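桌面摆放作业受试者招募（Standier 工效研究室）

最后更新：12月
12月　文：Seema Sengar

Standier 工效研究室现招募受试者，参加“小件物品入盘”桌面作业研究，项目代号 Jara。研究对象为坐姿条件下的短距离取放：受试者从桌面取一件小物，放入浅盘，再取出归位。记录内容为每次作业的用时、落点偏差和重放次数，不涉及体力测试，也不采集生理样本。

招募名额26人。单次到场时长大约2小时，含说明、练习、正式作业和问卷。

一、作业台与器具

作业台为白色长方形桌，桌面无花纹，地面铺深灰色地毯。盘为浅蓝色圆盘，盘沿略高于盘心，置于桌面中央。待放物为白色小块，以指尖捏取。所有受试者使用同一规格的盘和小块，不得自带替代品。

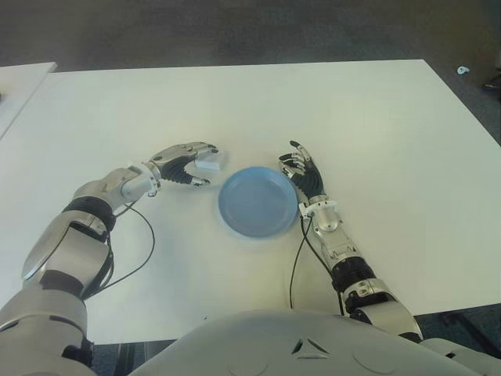
图1　浅蓝色圆盘与白色小块，小块在盘外。

正式作业时，盘的位置由工作人员校准，受试者不得自行移动。若作业中盘体移位，应停止动作并口头报告，该次记录作废，重新计次。小块掉落至地毯时不必弯腰拾取，由工作人员更换。

二、作业内容

1. 单件入盘。小块起始位置在盘外，听到提示音后取起，放入盘内，松手后双手退至盘的两侧，保持至第二次提示音。小块压在盘沿上视为未完成。

2. 偏心放置。按指令将小块放在盘心偏左或偏右处。落点以盘心为原点计算，左右指令次序随机。小块应平放，侧倒须记一次重放。

3. 取出归位。从盘内取出小块，放回起始位置。动作过程中不得以手掌推动盘体，不得将小块沿盘面拖出。

三项作业合计253次，分组进行，组间休息。每组开始前允许试做，试做不计入数据。

三、物品放置的判定

以小块底面是否完全落在盘内为准，不考虑朝向。判定由两名记录员分别作出，意见不一致时以落点测量值为准。下图盘上物为近似立方体的白色小盒，位于盘心稍偏右。
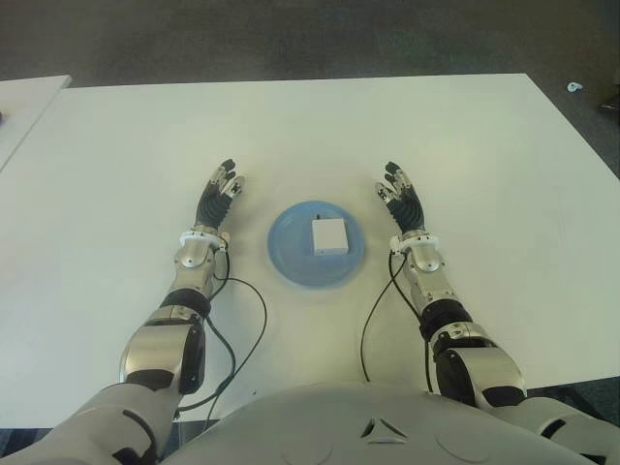
四、报名条件

（一）年满18周岁，能阅读中文作业说明。
（二）裸眼或矫正视力能看清桌面标记，无色觉要求。
（三）双手近期无外伤，无影响捏取动作的关节疾病。
（四）左利手、右利手均可，报名时须注明。
（五）未参加过本研究室 Biseck 项目。两项研究的器具相近，练习效应会影响结果。

五、到场要求

请穿袖口较窄的上衣，取下戒指、手表和手链。指甲长度以不妨碍指尖捏取为宜。作业前统一洗手并擦干，不使用护手霜。饮料和食物不得带至作业台。

到场时间为上午9:30或下午2:00，任选其一。迟到超过一刻钟者需另行预约。

六、报酬与数据

完成全部作业者领取交通补贴及受试报酬，金额载于知情同意书。中途退出无须说明理由，报酬按已完成的组数结算。作业数据以编号保存，与姓名分开存放，分析工作由 Dison 数据组承担。受试者可在数据汇总前书面申请删除本人记录。

七、报名方式

向研究室前台索取报名表，填写后交 Thaddeus Blackwood，表上注明“Jara”、惯用手和可到场时段。名额满后转入候补名单，候补者按登记顺序通知。作业说明书随预约确认一并发出，请在到场前读完。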